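Golnar Jafarzadeh had the kettle on before I'd got my coat off, and it was a good ten minutes (and two biscuits) before we got round to metalwork at all. She runs the finishing side of Ostberg, a small workshop that makes and mends sheet metal panels, and she has been at it for 19 years.

"People think a panel is just a flat bit of metal," she told me, settling in. "Well, leave it flat and it'll wobble like a baking tray! You press a shape into it, you put a few ridges across, and suddenly it can stand up for itself. I could talk about ridges all afternoon, you'll have to stop me."

I didn't stop her, and I'm glad, as we went on to edges, which she loves even more. A rounded rim is kinder to the hands, she says, and she always runs a thumb down one before she looks at anything else.

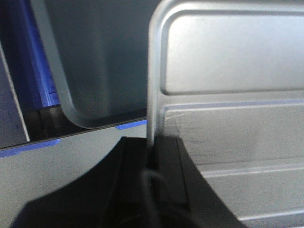

Scratches, though, are where she and her colleague Esmaeil Ghorbani part company. He would happily polish out every last one. "Esmaeil can't walk past a scuff," she said, laughing. "I say a brushed finish is forgiving, so let it forgive. If it's only on the surface, I'd sooner leave it be than spend six hours making one patch shinier than everything round it."

They had been arguing the point since April, over an order for Brulport, and were still at it when I left.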